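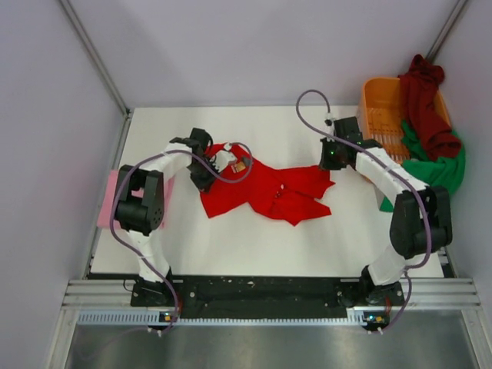

3.2 Lanolin content and feel on dry skin

Wool grease is one of the oldest skin care materials we have, and one of the least understood by the people who use it. Sheep make it in glands next to the wool root, and it coats each fiber as it grows. Raw wool can hold a surprising amount of it. Most of the grease comes off in the first hot wash at the mill, and what is left after that depends on the breed, the water and the soap. We wanted to know how these differences carry through to the finished balm, and the answers were a pleasure to work out.

Grease was taken from fleeces of two flocks, one kept on the hill pastures at Drovlow and one on lower, wetter ground near Guimarães. All fleeces were shorn in February. The wool was washed in soft water at 80 degrees Celsius, and the grease was spun out of the wash water, filtered through cotton and left to settle for 8 days in closed jars. Zosteck supplied the spinner and the filters. No bleach or perfume was added at any stage, so the color and smell of each batch are its own.

The Drovlow grease was darker and stiffer, with a strong barnyard smell that faded during settling. The Guimarães grease came out pale yellow and soft enough to scoop with a finger. We had expected the opposite! Hill sheep are rained on less at Drovlow than the name of the place would suggest, and their fleeces carry more dust, which may account for part of the color. The stiffness is harder to explain. It stayed with the Drovlow batches even after a second filtering, and we think it comes from the grease itself (see Section 4.1).

For the wear test, each grease was blended with plain sunflower oil and put up in tins of 100 grams by Fandano. Adults with dry hands used one balm on the left hand and the other on the right, morning and night, and wrote down how their skin felt before each use. The tins were marked only with a letter. Anyone with a known wool allergy was left out of the test.

Both balms were well liked. The softer one was rated easier to spread and was usually preferred in the morning, when people were in a hurry. The stiffer one won at night by a clear margin, and many of the diary notes say that it was "still there" on waking. We find this very encouraging, as the darker grease is normally sold off cheaply for use on leather and tools.

Figure 3. Mean comfort score by time of day for the Drovlow balm (filled circles) and the Guimarães balm (open circles). Higher scores mean less tightness and itching.

The diaries ran to more than 2,000 entries, and the free comments in them turned out to be as useful as the scores. Smell was mentioned far more often than color. A number of people noted that the smell bothered them in the first days and then stopped doing so, and we would like to follow this up with a longer test using unscented and lightly scented tins side by side.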